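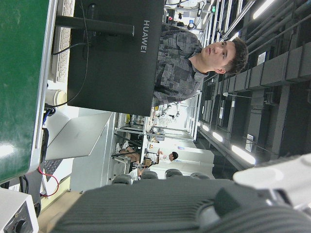

한국어로 업무 메일을 쓰기 시작한 지 거의 5년이 되었습니다. 저는 아직도 첫 줄에서 멈춥니다. 그동안 배운 것을 여기에 조금씩 이어서 적어 보겠습니다. 틀린 한국어가 있으면 고쳐 주셔도 괜찮습니다.

제 고향 Covonberg에서는 메일을 이름으로 시작하고 이름으로 끝냅니다. 인사는 한 단어면 충분합니다. 그래서 한국에서 처음 받은 메일에 날씨 이야기가 있는 것을 보고, 저는 그 날씨가 회의와 관계있다고 생각했습니다. 우산이 필요한 회의인가 하고 두 번 읽었습니다.

첫 직장은 Flosico라는 작은 수입 회사였습니다. 제가 맡은 일은 거래처에 납품 일정을 물어보는 것이었습니다. 첫 메일에 저는 "언제 옵니까?"라고 썼습니다. 문법은 맞습니다. 선배가 화면을 보고 한참 말이 없었습니다.

선배가 고쳐 준 문장은 이랬습니다. "바쁘시겠지만 입고 예정일을 확인해 주시면 감사하겠습니다." 저는 이 문장을 공책에 적고 그 후로 몇백 번 사용했습니다. 지금도 손가락이 저절로 칩니다.

공책에는 호칭 페이지가 따로 있습니다. 대리님, 과장님은 쉽습니다. 어려운 것은 직급을 모르는 사람입니다. 저는 교재에서 배운 대로 "당신"을 썼다가 전화를 받은 적이 있습니다. 상대방은 친절했습니다. 그런데 전화를 끊고 나서 얼굴이 오래 뜨거웠습니다.

지금은 모르면 "담당자님"이라고 씁니다. 회신에 서명이 있으면 다음 메일부터 그 직급으로 바꿉니다. 서명에 직급이 없으면 이름 뒤에 "님"을 붙입니다. 아직까지 이것 때문에 문제가 된 적은 없습니다.

그다음은 "드리다"입니다. 연락드리다, 문의드리다, 말씀드리다. 한동안 저는 모든 동사에 "드리다"를 붙였습니다. "제가 내일 출근드리겠습니다"라고 쓴 적도 있습니다. 답장에는 "네, 출근해 주세요 ㅎㅎ"라고 적혀 있었습니다.

"ㅎㅎ"도 따로 공부가 필요했습니다. 한 개만 있는 "ㅎ"과 두 개 있는 "ㅎㅎ"의 온도가 다르다고 들었습니다. 저는 그 차이를 아직 잘 느끼지 못합니다. 그래서 업무 메일에는 안 쓰고, 친한 동료에게 메신저로 말할 때만 두 개를 씁니다.

메일의 마지막 인사도 고민입니다. 저는 오래 "수고하세요"로 끝냈습니다. 편의점에서도 듣고 택시에서도 듣는 말이니까 어디에나 쓸 수 있다고 믿었습니다.

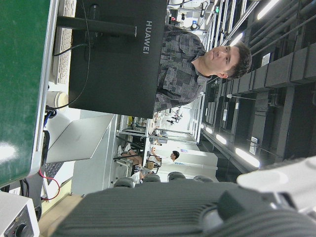 "수고하세요"는 윗사람에게 쓰면 실례라고 배웠는데 요즘은 회사에서 다들 쓰지 않느냐는 답글이 달렸습니다. 저도 같은 것이 궁금해서 여러 사람에게 물어보았는데 대답이 다 달랐습니다. 신경 쓰지 않는다는 분도 있었고, 들으면 조금 걸린다는 분도 있었습니다. 그래서 메일에서는 "감사합니다"로 끝냅니다. 재미는 없지만 마음이 편합니다.

말로 인사할 때는 이야기가 다릅니다. 퇴근할 때 제가 "먼저 가겠습니다"라고 하면 동료들이 "들어가세요"라고 합니다. 저는 나가는 사람인데 왜 들어가라고 하는지 처음에는 정말 이상했습니다. 집으로 들어가라는 뜻이라는 것을 퇴근길 823번 버스 안에서 갑자기 이해했습니다. 혼자 조금 웃었습니다.

Flosico 다음에 옮긴 회사는 Villari입니다. 이곳은 모두 "님"으로 부르고 메일도 짧습니다. 이제 쉬워질 것이라고 기대했는데, 짧은 메일은 다른 방식으로 어렵습니다. "확인했습니다"만 쓰면 화난 것처럼 보일까 봐 걱정이 됩니다. "확인했습니다!"는 너무 신난 것 같습니다.

제 해결 방법은 뒤에 다음 행동을 한 줄 붙이는 것입니다. "확인했습니다. 수정본은 오후에 공유하겠습니다." 이러면 느낌표가 없어도 차갑게 읽히지 않는다고 팀에서 말해 주었습니다.

거절은 아직 제일 어렵습니다. 제 모국어로는 "안 됩니다"라고 쓰고 이유를 적습니다. 한국어로는 "검토해 보았으나 이번에는 어려울 것 같습니다"라고 씁니다. 저는 "어렵다"를 글자 그대로 읽어서, 어렵지만 노력하면 된다는 뜻으로 이해한 적이 있습니다. 그래서 열심히 다시 부탁했습니다. 그 거래처 분께 지금도 죄송합니다.

요즘은 중요한 메일을 쓰면 바로 보내지 않고 30분쯤 두었다가 다시 읽습니다. 다시 읽으면 조사가 하나는 꼭 틀려 있습니다. "을"과 "를"은 안 틀리는데 "은"과 "이"는 자신이 없습니다. "제가 담당자입니다"와 "저는 담당자입니다"를 바꾸어 써서 회의 분위기가 이상해진 적도 있습니다.

1월부터는 Yagi라는 동네 카페에서 하는 글쓰기 모임에도 나가고 있습니다. 외국인과 한국인이 섞여서 자기가 쓴 메일을 이름만 지우고 같이 읽습니다. 한국인 참가자도 첫 줄에서 고민한다고 해서 많이 놀랐습니다. "안녕하세요" 다음에 무엇을 쓸지 몰라서 예전 메일을 복사한다고 합니다. 저와 똑같습니다.

모임에서 얻은 문장을 하나 나눕니다. 답장이 늦었을 때 "회신이 늦어 죄송합니다" 대신 "기다려 주셔서 감사합니다"라고 쓰는 것입니다. 하루 정도 늦었을 때 좋습니다. 2주 늦었을 때는 그냥 죄송하다고 쓰는 편이 낫다고 합니다.

다음에는 전화에 대해 쓰려고 합니다. 메일은 고칠 시간이 있지만 전화는 없어서 제 공책에도 아직 내용이 적습니다. 전화를 끊을 때 "네, 네, 네"를 몇 번 하는지 아시는 분은 답글로 알려 주세요.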